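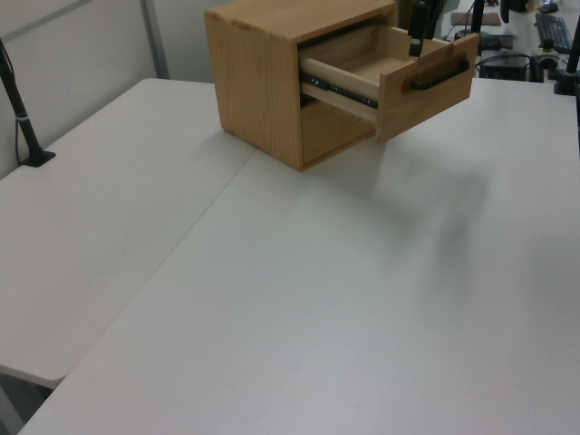 Household robots can open a drawer now, most of the time. Closing one again, it seems, is coming along more slowly, and putting away the dishes while you're at work is still a good way off.

That was the general feeling at the February open house in Nerkport, where the small home-automation firm Prollodby and its longtime parts supplier, Prollska, spent an afternoon showing neighbors, shop owners and a fair number of curious children what their machines can and can't do with ordinary chores. The two companies share a building on Cárdenas Street, across from the old bus garage, and this was the first time they had thrown the doors open to anyone who cared to walk in. Coffee was set out by the entrance, and it ran out well before the visitors did.

Drawers got most of the attention, which may surprise people who came hoping to see a robot fold a bedsheet. Prollodby has been working on drawers and cabinet doors for 2 years, and its staff will talk about them very happily for as long as you care to stand there. A person pulling open a kitchen drawer hardly thinks about it. You feel it stick, you give it a little wiggle, you lift the front a touch if it's one of those old ones that sag, and out come the spoons. A machine has to be taught all of that, or has to work it out by trying, and every kitchen in town has a different set of handles.

The company said its current system opened a drawer it had practiced on in nearly 200 tries without a miss. Give it a drawer it has never met, though, and the results drop off quite a bit. Knobs are harder than bar handles. Drawers with no handle at all, the kind you hook with your fingertips from underneath, are hardest of the lot, and Prollodby doesn't expect to have those sorted out this year.

Then there is the matter of what's inside. Taking out a single box of tea is a fair request. Finding the good scissors in the drawer where everybody also keeps batteries, rubber bands, takeout menus and birthday candles is another business altogether, and several visitors volunteered that they couldn't manage it themselves.

Shop work looks a little closer. Prollska, which makes brackets and slides for cabinet builders, has been trying machines on its own floor for sorting hardware into bins and for checking that finished drawers run smoothly from one end to the other. The second job suits a machine nicely, as it means doing the same pull and push all day long without getting bored or sore in the shoulder. The company has kept people on the bench for fitting and adjusting, and says it plans to go on doing so. A slide mounted a hair out of line is something an experienced hand will notice right away.

Visitors asked the questions you would expect. Could it do laundry? Not yet, and the socks are a particular trouble. Could it load a dishwasher? Sometimes, slowly, with plastic cups. Would it be safe around a cat? Prollodby said it would not put a machine in any home with pets or small children until it had a great deal more practice behind it. As for price, neither company would name one, and Prollodby has nothing for sale to households at present.

What it does have is a plan to try its drawer-opening system in 3 Nerkport homes later in the year, with a staff member in the room the whole time. Those households have already been picked. A longer list is being kept for the round after that, and 20 families put their names down before the afternoon was over, a good many of them asking whether it might also take a look at the hall closet.

The companies hope to hold another open house once the home trials are finished. Admission will again be free, and there will be more coffee.

Last updated: 4:40 p.m.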